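Idemby Manipulation Challenge

The Idemby Manipulation Challenge is a yearly student robotics competition held each May at the Stundico technical college. 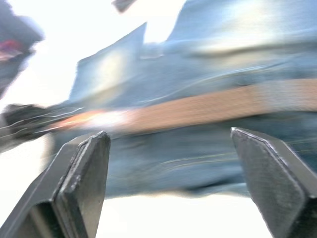 It is open to college teams and to high school clubs that have finished the qualifying course. Teams program a robot arm with a two-finger gripper to pick up, sort and stack household items on a marked table. The arms are supplied by the host, and teams bring only their software and, if they choose, their own fingertips.

Each team gets two runs. A perfect run is worth 1000 points. Points are taken off for dropped items and for any contact with the table edge, and a run ends at once if the operator presses the stop button. The highest score on record is 629, set by the Castuvura club with a program that regrasped an item after a failed lift.

The contest began as a final project in a single control systems class -- the Steinarsdóttir Prize, given for the best written report, dates from that period. The most recent edition drew 51 teams. Practice sessions take place on Tuesday evenings in the college workshop, where team members may enter the work area only when the arm is in manual mode.

Contact | Copyright Idemby Manipulation Challenge | Back to top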